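Oltevell Neighbours Help Board > Home and Laundry

Towels smell musty even straight out of the wash

Posted by Zyanya Robles, Stokdale Units

We moved into a unit with the laundry in an inside cupboard and since then our bath towels have had a sour smell. Clothes are fine. The towels are the thick cotton ones, 12 of them, a few years old. They smell all right when I fold them, then the first time anyone uses one after a shower the smell comes straight back.

I've been using Ullex powder and a capful of softener on the quick cycle, which takes 37 minutes. I've tried more powder. I've tried vinegar. My mother says to throw them out and start again, but I'd like to avoid that because they weren't cheap.
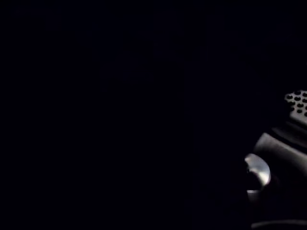
The towels go from the bathroom to a basket on the floor and usually wait there until I have a full load, which can be most of a week. In winter they dry on a rack in the hallway and it takes two days. There's no window near the laundry cupboard, and with the door shut and the light off it is about as dark as the photo, where a bit of perforated grille and a dark housing with a shiny rounded metallic piece at the right are all you can really make out. I mention it because I've read that damp places with no air can cause this. The walls look clean to me and I can't find any mould.

Is it the powder, the machine or the way I'm drying them?

2 replies

Cirilo Lozano

Probably all of it, but I'd start with the softener. It coats the cotton, the towel stops drying properly and whatever is living in there has something to feed on. More powder makes it worse if the rinse can't get it out. Quick cycles are meant for lightly worn clothes and don't do much for a heavy load of towels.

The other thing is how they sit before washing. Hang used towels over a rail until they're dry, and only then put them in the basket. A basket with open sides is better than a lidded hamper.

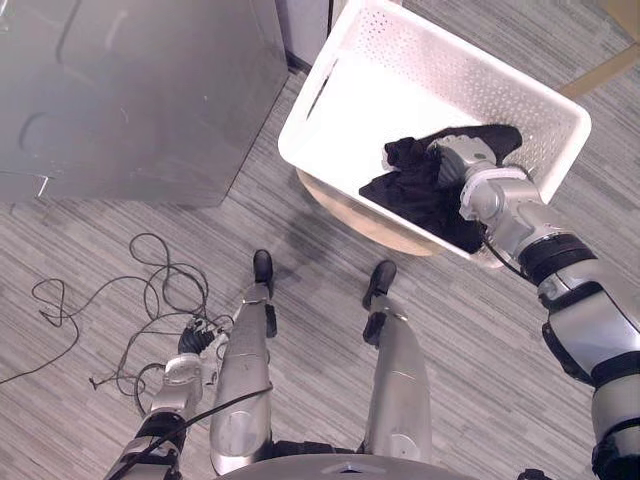
White plastic basket with rows of small holes in the sides.

Then do this, in order:

1. Wash the towels on the hottest cycle the care label allows, with half the powder you use now and no softener. Don't fill the drum past two-thirds. If they still feel slippery when wet, run them again with no powder at all.

2. Once the towels are out, clean the machine itself. On a front loader, pull back the rubber door seal and wipe inside the fold with a cloth, then take out the powder drawer and scrub it. Run an empty hot cycle after that.

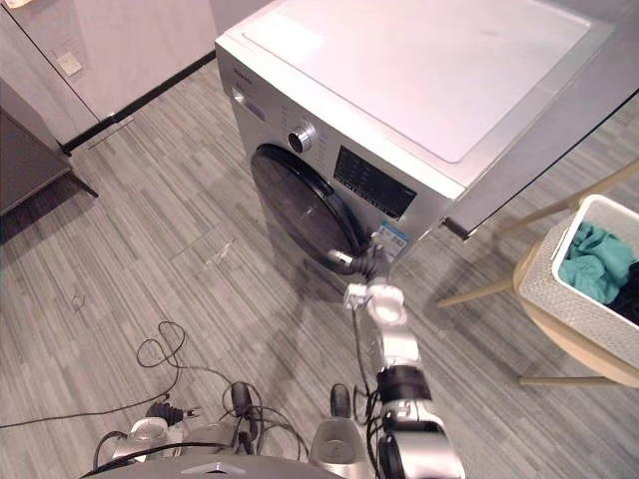

3. Leave the door and the drawer open between loads. If you have small kids or a cat, check the drum before you shut it again.

4. Dry the towels outside if you can, even in winter. A cold windy day is fine. If they have to go on the rack, space them out, one layer only, and put a fan on them.

It took 3 hot washes before ours came right, so don't give up after the first. We had the same trouble in our old place on Alvarado Street and it was nearly all softener.

gumleaf2106

Agree about the softener. I'd skip the vinegar, it's hard on rubber seals over time. Oxygen bleach soak overnight in the laundry tub works well on whites, not sure about coloured ones.

Zyanya Robles

Thanks both. Softener is gone and I've put a rail up in the bathroom. The powder drawer was disgusting – black gunk up under the top where I'd never looked. Will do the hot washes this weekend and see how the towels are by the end of July.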